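Can a machine fold the tea towels yet? Tips for trying it at home and in the workshop

Household hints - Laundry and cloths - Workshop

I get asked this more than I get asked how to take beetroot out of a white shirt, which is saying something. Can you buy a thing that does the folding? Can you build one? Short version: you can't buy one I'd recommend, you can certainly have a go at building one, and there is a whole lot of fun between those two answers. After two winters of fiddling in the garage I've got opinions, and a decent pile of tips, most of which will improve your hand folding as well.

Start with what already works

Washing, spinning and drying have been sorted for so long that we forget they're automation at all. Same with the dishwasher. What they share is that the machine never has to know where anything is. You shove the load in, shut the door and the water finds everything. Robot vacuums have joined the club too, provided the floor is clear of socks and phone chargers (mine ate a shoelace in August and had to be operated on at the kitchen table).

Folding is a different kettle of fish. A mug is the same shape every time you reach for it. A cloth never is. It slumps, it wrinkles, it hides its own corners underneath itself, and the minute you pull on one bit all the other bits move. We cope with that by feel and never give it a thought. Try folding a face washer in oven mitts with one eye shut and you'll have a fair idea of the problem from the machine's side!

Pick the right cloth

If you're setting up a small pair of arms on a bench, start with a microfibre cleaning cloth. It's light enough for hobby servos to lift, it has enough fluff to stay where it's put, and you can buy a bundle for pocket money. Tea towels come next. Leave fitted sheets alone. Leave them alone for years.

Wash new cloths before you begin. The sizing they come with makes them stiff and slippery, and you'll tune everything to suit that and then have to tune it all again a fortnight later. No fabric softener, either. It ruins microfibre for cleaning anyway, so that's one to remember whether you own a robot or not.

Go for a colour that stands out from the table. Yellow on white is good, dark blue on white is better, and white on white will have you tearing your hair out.
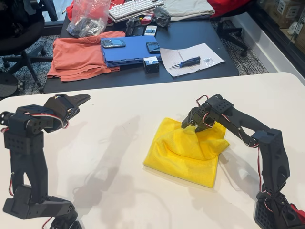 Give yourself more flat space than the cloth seems to want. Opened out, a cloth needs its own area plus a hand's width all around, or the arm ends up folding it against the edge of the bench and dragging the lot off. A smooth top is great for sliding fabric but a bit too good at it sometimes. If yours skates about, wipe the surface with a barely damp sponge and let it dry, which gets rid of the polish and dust that fabric likes to ride on. For really slippery tops, a square of non-slip drawer liner underneath works a treat.

Getting the grip

The pinch is where most of the trouble lives. Two jaws coming down on flat fabric will often close on nothing at all, or scrape along the top. What you want is a small ridge to grab. By hand you make one without noticing, by pushing your fingertips together. A gripper can do the same if it comes down open, presses very lightly, and closes slowly. Slowly is the word I'd put on the wall.

Some things that helped at my place:

Stick a sliver of rubber glove on the inside of each jaw. Old washing-up gloves are perfect, textured side out.
Round off any sharp plastic edges with 200 grit paper, or you'll pull threads from every cloth you own.
Tie your servo leads back with a loose loop at each joint. Tight ties break wires, and no ties at all means a cable gets folded into the laundry.
Clamp the bases. An arm that rocks by a hair at the bottom is miles out at the top.
Let the motors rest for 10 minutes if they're getting warm. A hot servo goes vague on you, and you'll blame the software.

Two arms or one?

One arm can drag and it can flip a corner over. Two can hold a corner down while the other edge comes across, and that's how you and I do it. The catch is that two arms can also bump into each other, so teach them to take turns at first. Let the left one wait, open, while the right one gets its pinch, then swap. It looks dreadfully polite and it saves a lot of broken brackets.

What the shop floor says

My neighbour Florian Hofstetter spent years packing towels for the linen service at Clekbridge and he laughed himself silly when I showed him my set-up, then stayed till dinner. His best shift, he reckons, was 828 hand towels, and he could chat the whole way through. He also gave me the most useful tip on this page: fold towards the smooth side, and put your hand flat in the middle before you move the second edge. It stops the bottom layer creeping. I've since copied it on the bench with the spare arm doing the holding, and it's a ripper of a trick for people too.

The big laundries do have folding machines, mind you, and very good ones. But they're fed by a person who finds the corners and clips them on. Finding the corners is still the job!

So, can they do the chores yet?

For a stack of matching cloths on a clear table, with you standing by to rescue the odd one - nearly, and it's wonderful to watch. For the basket as it comes off the line, with one sleeve inside out and a sock up a trouser leg, no. I'd put the kettle on and fold it yourself for now.

If you've got a rig going, write in and tell me what you put on your jaws. Over on the Wednesday page I'll be doing the glove rubber against bicycle tube and the sticky dots they sell for cupboard doors.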